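3.2 Processor removal and socket inspection

Desktop towers were opened and laid on their side before work on the processor began.

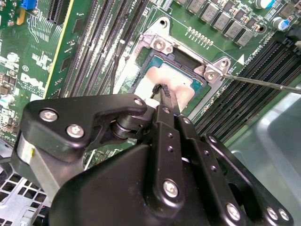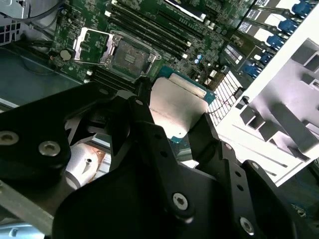
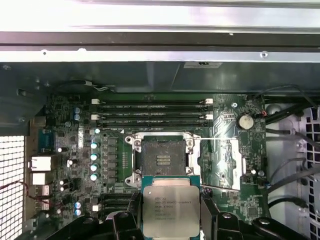
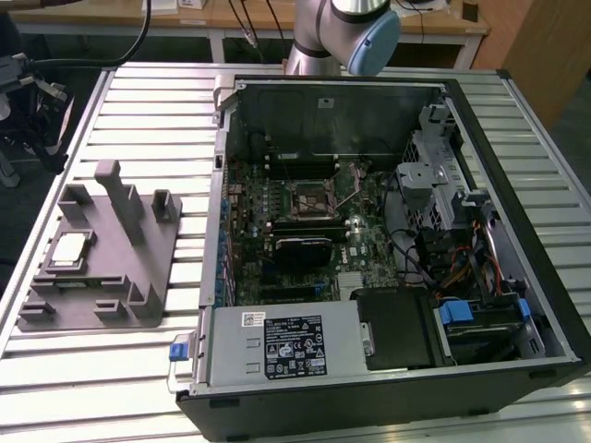

Figure 5. Motherboard and CPU socket at different moments of the procedure.

Residual thermal paste was wiped away with a dry cloth for 30 seconds. Contact pins were then checked under a lamp, following the order set out by Nasr and Khoo. Boards with bent pins were set aside and recorded in Plotora.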